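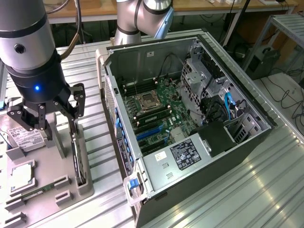
Festplatte, Prozessor und Speicherriegel in der Ablage, Cavora am Sonntag

Sonntag bei Cavora: Offene Türen in der alten Spinnerei

Von Jitaru nach Sesska fährt im Mai am Sonntag nur alle zwei Stunden ein Bus. Ich habe den um kurz nach neun genommen und war damit zu früh. Cavora sitzt in der ehemaligen Spinnerei am Fluss, fünf Minuten von der Haltestelle, und das Tor ging erst um zehn auf. Davor stand schon eine Schlange, überwiegend Familien aus dem Ort und einige Leute mit ausgedienten Laptops unter dem Arm.

Der Betrieb nimmt gebrauchte Computer aus Schulen und Ämtern an, prüft sie und gibt sie weiter, was sich nicht mehr lohnt, wird zerlegt. Im vergangenen Jahr waren es 3.626 Geräte. Die Zahl steht auf einer Tafel im Eingang, daneben hängen Fotos aus der Zeit, als im selben Raum noch Garn gesponnen wurde. Die Führung machte Ovidiu Ghiță, der die Annahme leitet. Er spricht leise, und wer hinten ging, hat in der ersten Halle nicht viel verstanden.

Die Annahme ist der langsamste Teil. Jedes Gerät bekommt eine Nummer, dann wird geklärt, ob noch Daten darauf sind. Bei Lieferungen aus Ämtern werden die Festplatten grundsätzlich zuerst gelöscht und protokolliert, Privatleute müssen eine Erklärung unterschreiben. Ein Besucher fragte, ob er beim Löschen zusehen dürfe. Darf er, es dauert nur meistens mehrere Stunden und auf dem Bildschirm läuft ein Balken.

In der zweiten Halle geht es um die Frage, was sich noch verkaufen lässt. Gehäuse werden geöffnet, der Staub kommt heraus, dann folgt der Blick auf Speicher und Laufwerke. Tischrechner sind dabei dankbarer als Laptops – man kommt ohne Heißluft und Spezialwerkzeug an fast alles heran. 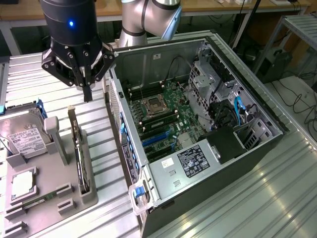

Mittag und Lager

Gegen halb eins gab es im Hof Suppe und Brot vom Bäcker aus Cestska. Die Bänke reichten nicht, viele haben an der Ufermauer gegessen. Das alte Wehr ist von dort gut zu sehen, die Turbine dahinter steht seit Langem still und soll nach Auskunft der Gemeinde auch so bleiben.

Das Lager liegt im Obergeschoss und war nur in kleinen Gruppen zugänglich, weil die Decke nicht für Gedränge ausgelegt ist. Oben riecht es noch nach Maschinenöl. Ataberk Değirmenci führt dort die Listen und verhandelt mit den Schulen. 300 Geräte gehen jedes Jahr ohne Berechnung an Klassen in der Umgebung, der Rest wird verkauft. Seine größte Sorge sind die Monitore, für die es kaum Abnehmer gibt und die viel Platz brauchen. 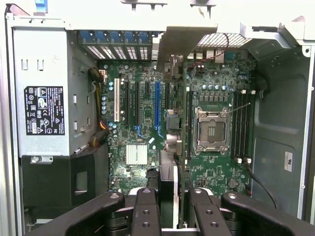
Beim Verkauf zählt für Cavora vor allem, dass ein Käufer später selbst etwas austauschen kann. Deshalb gibt es am Nachmittag einen kurzen Kurs für Anfänger, kostenlos und ohne Anmeldung. Erklärt wird zum Beispiel das Netzteil mit seinem schwarzen Aufkleber voller Prüfzeichen und wohin die gelben und schwarzen Leitungen laufen, die daneben an der Hauptplatine entlangführen. Wer wollte, konnte anschließend unter Aufsicht einen Speicherriegel wechseln. Die Kinder waren dabei deutlich weniger zögerlich als ihre Eltern.

Nach Angaben des Betriebs kamen über den Tag 800 Besucher. Der Verkaufsraum schließt um 16 Uhr, der letzte brauchbare Bus zurück nach Jitaru fährt zwanzig Minuten später von der anderen Straßenseite ab.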